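Three weeks with the Fluletti hand grippers
July 2019

I said in April that I would write something once I had used these properly, so this is my report. Fluletti is a pair of hand-held grippers sold by Stunness. You work the fingers yourself and the kit records the movement, so that a robot arm can be trained on it later. The pair cost me £660, with 20 per cent off the second unit.

I have mostly been folding clothes with them, as cloth is what I want the arm to handle in the end.

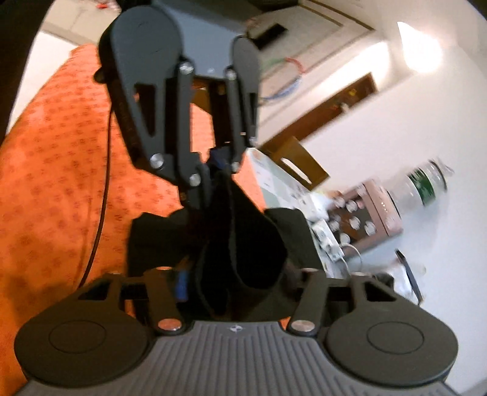 Black fabric is harder than I expected. You lose the edges when one layer sits on another, and I often pick up two layers when I wanted one. My first evening gave me around 50 recordings and I kept very few of them. Light-coloured towels went much better.

The grip itself is good. The fingers close evenly and I have not had to touch the pivot screws. The weight is my main complaint. After half an hour my wrist aches, and the cable gets in the way whenever I turn the gripper over.

Larasati Latuheru tried the older Magesa set before this and found the handles too wide for her. She gets on better with these, though she still wants a softer grip. 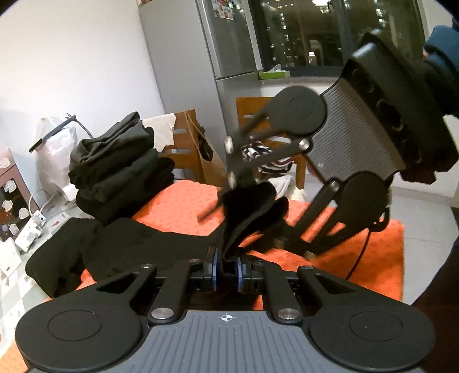

Photo: author's own

Passing a garment from one gripper to the other takes practice. Go slowly, and let the second set of fingers close fully before you open the first. Two people can do it with one gripper each, but you need to agree who is leading.

The software, Hindano, is plain and does its job. It crashed on me twice and saved the recordings both times. The manual is 4 pages long and skips calibration, so I had to email support, who replied the next morning.

I am keeping the pair. Bed sheets are next.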